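Project Report: Camera Drift During Simulated Tabletop Tasks
Group 2: Su-bin Ji, Luana Teixeira, Ji-hoon Jeon
Supervisor: Giang Trịnh

1. Background

Our project used the Radura simulator to test how well a simulated arm could pick up small household items and set them down in a new spot. The policy we trained takes one camera view as input. The camera is fixed to the wrist of the arm, so the view moves and tilts as the arm moves. The rooms came from a set called Clotlow, and we kept to the bedroom and living room scenes.

Most of this report is about a fault we found in November. It cost us two weeks and made our first set of results unusable.

2. What went wrong

We planned 1000 episodes. Luana started the batch in the evening and checked it the next morning. All the episodes were marked complete and the log had no errors. The success rate was much lower than in our short tests, and at first we thought the policy was undertrained.

Su-bin then replayed a sample of the failed episodes. In many of them the gripper closed on nothing, a little to one side of the target. The arm did not slow down when it touched furniture either, and in one episode it kept pushing against a drawer until the time limit ended the run. On real hardware this would have been a safety problem. Our force limit was supposed to stop the arm and it did not. 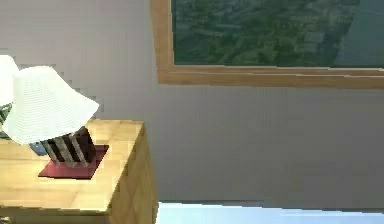
We had two separate faults, and it took us some time to see that. The first was in the camera mount. Each time an episode was reset, the arm went back to its home position, but the camera offset was added again on top of the old one. The error from one reset was too small to notice. After 30 resets the view was clearly rotated compared with the one used in training. Our short tests were 15 episodes long, so we never got far enough to see it.

The second fault was in the force limit. The limit was read from a settings file when the program started, but the batch script used an older copy of that file where the limit was turned off. Ji-hoon had turned it off earlier to debug a grasp and had saved the file under the same name.

3. How we found the cause

We printed the camera position at the start of every episode and plotted it. The line should have been flat. It went up in even steps, one for each reset. Bit-na So from the Olham group had seen something similar in her own project and suggested that we compare the mount before and after the reset call. That pointed us to the line that was wrong.

The force limit was easier. We printed the settings at startup and the value was zero, which the program treats as "no limit."

4. Changes

The camera offset is now set from a stored value at each reset. The program stops if the camera is more than a small tolerance away from that value. A force limit of zero is rejected with an error message. Settings are saved with the results of every batch, so we can check later what was used.

We ran the full batch again after these changes. The camera plot stayed flat, and the arm stopped on contact in the test we wrote for it. Some grasps still fail, mainly on thin items close to the edge of a surface. We did not have time to look into those.

5. What we would do differently

We should have watched replays from late in the batch before looking at any totals. We also should have tested the force limit on purpose, by driving the arm into a fixed object, before the first long run. Giang asked us to add that test to the lab checklist, and it is now the second item on the list.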